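Book Talk > Non-fiction > Nature and science

Thread: The Salt Road Gardens by Vitória Aguiar – worth the hardback price?

tillside_reader
Has anyone finished this yet? It came out in January from Trasside and I've seen it face out in both bookshops near me. I liked her first one, the short book on lichens, but this is a lot longer and costs a lot more. I'm mostly after the writing and can take or leave the artwork. Would the paperback do, if there's going to be one?

marl_and_clay
Finished it last week. It follows the old salt route inland from the coast and stops at gardens along the way, some still kept up and some gone back to scrub. Each chapter is one garden and one plant that grows there. The chapters on the walled orchard and the convent herb beds are as good as anything in the lichen book. The middle drags a bit. She spends a long time on a land dispute between two families and I lost track of which cousin was which.

I'd buy the hardback. The plates by Nidia Rengifo are half the point, and they are printed on proper paper, not bunched up in the centre.

Jhair Quispe
I disagree about the middle. The land dispute is the best part of the book. It explains why the terraces were split up and why one side still grows the old quinces and the other doesn't. Without it you'd only have a set of pretty gardens.

My complaint is the notes. There are 12 chapters and the notes are all at the back, numbered afresh each time, with no page headings to tell you which chapter you're in. I gave up and read them in one go at the end.

marl_and_clay
Fair enough on the terraces. I still think it could have been told in half the length. Agree completely about the notes.

pottingbench
I read it for our group. We meet at mine and I'd cleared the big table so people could lay their copies out and compare the plates.

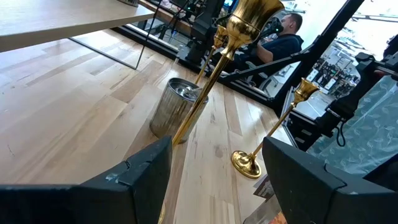 The table at mine, with the gold candlestick stand.

Opinion was split. Two people hadn't got past chapter three and said it read like a travel diary. The rest liked it. The argument we had was over the recipe for quince paste, which is given in the text with no quantities. Orlando Condori (he comes on here now and then) thought that was right for the period. I thought that if you're going to print a recipe you should print one people can use.

Orlando Condori
I am here and I stand by it. The recipe is quoted from the convent's household book and the nuns didn't write down quantities. She says so in the sentence before. If she had made some up it would be a different sort of book.

pottingbench
She could have put a modern version in the notes.

Orlando Condori
Nobody can find anything in the notes.

tillside_reader
Thanks all. Does the binding hold up? My lichen book split at the spine and I've been wary of Trasside since.

Efraín Ticona
Mine is fine so far and I've had it open flat a good deal. It's sewn. The lichen book was glued, and mine went the same way as yours.

On price, the copies signed by both author and artist were a run of 700 and those are the dear ones. The ordinary hardback is the same book without the signatures and the slipcase. Check which one the shop is showing you. I nearly bought the wrong one.

tillside_reader
That explains it. The one I picked up was in a slipcase. I'll ask for the other.

greyfern
I'll be the dull one. I didn't get on with it. The science is thin compared with the lichen book. She'll give you four pages on who built a wall and two lines on the plant growing out of it. The chapter on sea lavender never says how it copes with the salt, and that is what I'd opened it for. If you want the botany, try Muñoz on coastal plants. It's drier, the pictures are poor, but the information is there.

Jhair Quispe
The sea lavender chapter does cover the salt, in the last section, where she talks about the glands on the leaves. It's brief, I grant you. I don't think the book was ever sold as botany though. The jacket says "a history in gardens".

greyfern
I've just looked and you're right, there's a paragraph. I must have skimmed it. One paragraph in a chapter of that length still seems mean to me.

marl_and_clay
I have the Muñoz as well and they go together quite nicely. Read Aguiar for the places and keep Muñoz next to you for the plants. The maps are better in Muñoz too – the one at the front of Salt Road leaves off two of the gardens she visits.

Efraín Ticona
Which two? I only noticed the one past the river.

marl_and_clay
That one, and the small one behind the customs house in chapter nine.

tillside_reader
Update, 26/02/2025. Went back and got the ordinary hardback. The shop had no word on a paperback. I'm on chapter four, in the land dispute, and I've started writing the cousins' names on a bookmark. So far I'm with Jhair on that part, but ask me again when I get to the end of it.

pottingbench
Can you post the list of cousins when you're done? We've got a second meeting on it and I'd like to hand copies round.

tillside_reader
Will do. There are some I'm not sure of yet.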